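Tips for Working Inside an Old Desktop Computer

By Jui-lin Kwok, with notes from Kuo-hua Mok
July

In our student project Flusero we teach a robot arm to put a hard drive in a desktop computer and to take it out. Since the spring we have handled the same tower so many times that we learned many small things about it. Most of them are useful also at home, if you only have two hands and a kitchen table. I wrote them down for the new members of the club, and Kuo-hua corrected me in some places.

Before you touch anything

Shut down the computer, pull the power cord and press the power button once after this. Then touch bare metal of the case. Take off rings and bracelets. Kuo-hua adds: take off also the long scarf.

Lay the tower on its side with the open side up. Drives in a blue plastic carrier can then be held from the top, and you see the cables before you pull on them. Put a folded towel under the case if the table is a nice one. We don't use a towel, it moves under the case and the arm then goes to the wrong place.

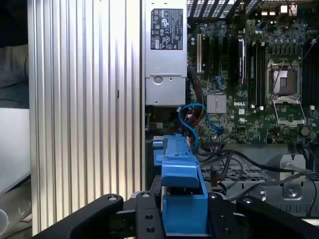

A blue carrier in the gripper, over the open case.

Hold the carrier, not the drive

Take the plastic carrier by its sides and keep your fingers away from the connectors of the drive. Press enough that it can't slip, and not more. If you squeeze it hard the plastic bends a little, and a bent carrier doesn't like to go in the slot. In our first weeks we had the grip force too high and we blamed the slot for it.

Going in at an angle

It is allowed to tilt the carrier while you bring it to the bay. You should make it straight before you push. When it stops early, don't push more. Pull back the width of a finger, look for a cable in the way, and try again. Our program is allowed 2 tries and then it must call a person. I think this is a good rule for persons too. 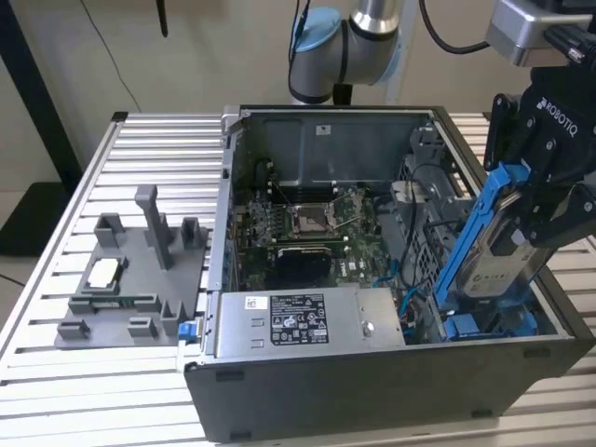

Drive and carrier in the gripper at the case, tilted.

A few words about the processor socket. If it is empty and open, as in our tower, treat it as the most delicate place in the case. Never rest a tool over it, and never drop a screw near it. On a computer you want to use again, put the plastic cover on.

Cables first

Most of our failed runs were because of a cable. The flat data cable makes a big loop and it likes to come back to where it was. Before you put in a drive, move the loop to the board side. Use a soft tie, and don't pull it very tight. Power wires are stiffer and stay better where you bend them.

Look also at the low part of the case, where the loose black cables lie. A plug can hide there for a long time - we once searched for one the whole afternoon.
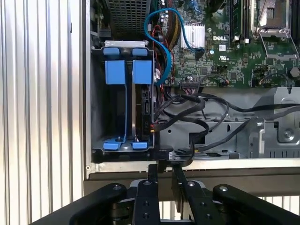 The drive cage with its blue parts, and the blue SATA cable to the right of it.

Last look before closing

Put the light at the side. The ribbed metal near our case gives strong reflections, and our small camera had trouble with them until Milley, our second vision program, was trained with 400 more pictures. At home it is enough to move the lamp.

Check that the blue tabs are at the same height. If one stands higher, that carrier may not be fully in. Then follow each cable with your eyes from one end to the other, and take a phone picture. It takes 10 seconds and helps you the next time.

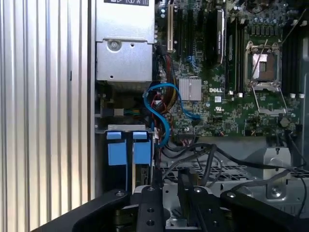 Two blue tabs side by side in the drive cage.

Keep screws in a small dish with a lid, and write on the lid which computer they are from. For dust use a soft brush, not the vacuum cleaner.

If you have a better method for the data cable, please tell Kuo-hua or me at the club table.

Related items
Choosing a Screwdriver Set for the Club Room
How We Label Cables in the Chien Workshop
Witent Contest: Notes on the Practice Round
Cleaning a Keyboard Without Losing the Keys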